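Print this page | E-mail this page

Grovis Set-up Guide
Section 2: Before you buy (planning the room, the furniture and the money)

Updated 2025-09-06

I put this section ahead of the unpacking one on purpose. By the time a humanoid is standing in a crate in your hallway, most of the expensive choices have already been made, and I made several of mine badly. So get a tape measure and a notepad, and do these steps before you sign anything!

If you have already bought your robot, skip to 2.4, but do glance at the power note in 2.2 on the way.

2.1 Measure the room

1. Measure the floor with all the furniture in it. The empty-room figure looks lovely on a plan and is no use to you at all.

2. Mark out a standing area with masking tape. Stand in the middle of it yourself, stretch both arms out and turn slowly. If you clip a wall or a cupboard, so will the robot, and it'll hit harder than you do.

3. Leave 600 mm clear behind the standing area. You will be squeezing in there to get at the cables far more often than you expect. My first layout had less, and I spent a week going in sideways with a torch in my teeth.

4. Measure every door between the street and the room, then the turn at the top of the stairs if you have stairs. Write down the narrowest number and send it to the supplier. Ask them to confirm in writing that the crate (the crate, mind, with its pallet) will go through.

5. Check what the floor is. Boards and short carpet tiles have both been fine for me. Deep carpet was hopeless and the quote for taking it up was a nasty surprise, so put that in the budget now if it applies to you.

Note: a small room is fine. I've come to prefer one, as everything the robot needs to reach is already close to hand and there's less floor to keep tidy. What you can't do is have a small room and also use it for storing boxes.

2.2 Power and cables

6. Count your sockets, then plan for the robot, the control computer, the charger and one spare. Don't run the lot from a single extension lead.

7. Decide which side the cables will come from. Pick the side away from the door, and stick to it when you place the furniture.

8. Buy longer cables than the drawing says. A lead that reaches nicely when the robot is upright can pull tight once it leans and stretches out an arm. We had to reorder ours from Rallis and lost the better part of October waiting for them.

CAUTION: Loose cable near the hips and wrists can snag on handles, chair backs and desk edges. Before each session, move every joint slowly through its travel and watch the cables, not the hands. Keep one person by the stop button while you do it.

2.3 Furniture and things to pick up

This is where you can save real money. I was all set to order a purpose-made test bench (the Zerumholm one, which is a beautiful thing) until I saw that the price would have paid for a second pair of hands for the robot. I bought ordinary furniture instead and haven't regretted it.

9. Choose a desk that doesn't wobble. Lean on the front corners with your full weight before you pay for it. A desk that shifts when it's nudged will spoil your grasping tests, and you'll blame the software for days.

10. Check what's underneath as well as on top. Legs and foot bars that stick out into the room take up standing space, so tape those on the floor too.

11. If your work is about homes, use household appliances, full-size or small. Second-hand is perfectly good. You want doors that open and shut; nobody minds about the energy rating.

12. Start with a cheap set of objects. Drinks bottles are my favourite by miles: they cost next to nothing, they come in every shape, and the coloured caps make them easy to find in your recordings. Buy a few of the same sort so you can swap one out when it gets crushed.
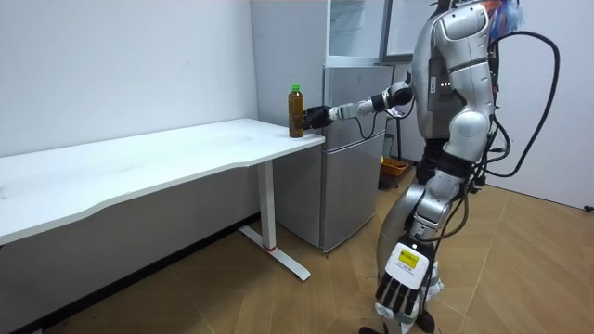 13. Keep spares of each object in a labelled box outside the working area. Brands change their bottles without warning, and it's maddening to have half your tests done on a shape you can't buy any more.

CAUTION: Do your first runs with empty, capped bottles. Move on to filled ones only when your grip settings are steady, and keep sockets and control boxes well out of splash range.

2.4 The budget sheet

Make a sheet with one line per item and a column for who is paying. I use percentages for the running costs, so that the sheet still works when the robot price changes. Mine came out like this in the first year:

Robot, hands and delivery: 54 per cent
Hands and wrists, spares and repairs: 8 per cent
Everything else (computer, cables, furniture, insurance, people's time): the remainder

That last line always shocks people. It shocked me! Go through these before you settle on a total:

14. Ask whether the hands are included in the quoted price. Mine weren't. The Prekska quote showed a robot with hands on the front page and priced it without them on the fourth.

15. Ask what a replacement finger costs, and whether you can fit it yourself or have to post the whole hand back. Then ask how long the posting back takes.

16. Get the software licence terms for year two as well as year one. Mine went up by 40 per cent at renewal, and I'd signed for the first year without looking.

17. Ring your insurer before delivery. Have the weight, the purchase price and the room details ready, because they'll want all of them.

18. Put in paid time for setting up and clearing away. It eats a good part of every day, and if it isn't on the sheet, somebody ends up doing it in their evenings (me, in our case).

Note: don't spend the spares money early, however tempting it is in a quiet month. Fingers seem to go in pairs.

2.5 Before you place the order

19. Send the supplier your taped-out floor plan and ask them to mark anything they don't like.

20. Agree a delivery date that falls after the furniture arrives. Building a desk around a robot is no fun whatsoever.

21. Keep the quote, the door measurements and the supplier's written reply together in one folder. You'll want them on delivery day, and Section 3 asks for all three.

Print this page | E-mail this page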